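Stullavar Long Desk, White
Item 521
Made by Clakero

The Stullavar is a long desk for offices, studios and spare rooms. The top is white and wipes clean with a damp cloth. It ships flat in two cartons, and two people can put it together with the hex key in the box.

Place the desk so both short ends can be reached if you plan to work from more than one side.

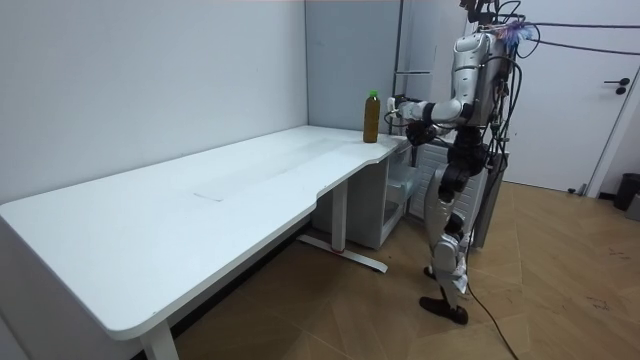 White desk on a parquet floor.

Load limit: 80 kg, spread evenly
Assembly time: 60 minutes
Feet: adjustable, felt pads included
Warranty: five years

Floors
The felt pads are meant for wood and laminate. Sweep before you set the desk down, and lift it when you move it. Grit under a pad will mark the finish. Pads should be changed once a year, and a spare set comes with every desk.
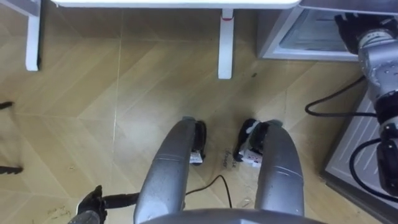 Neema Mfaume: We have had ours on a wood floor since September and the pads have held up fine. I wish the spare set was a little thicker. Changing them took me five minutes with the desk on its side.

Thicker pads are sold separately as the Kuo set and fit all Stullavar desks.

Storage
A cabinet can stand under the desktop at either end. The Nalis cabinet is the one we sell for this desk. Leave a small gap at the top so the door does not rub.

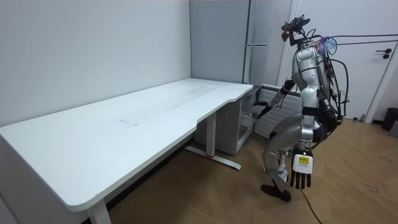
Cabinets are ordered on their own and arrive assembled. If you order one with the desk, both go out on the same truck. Orders over 3000 dollars ship free.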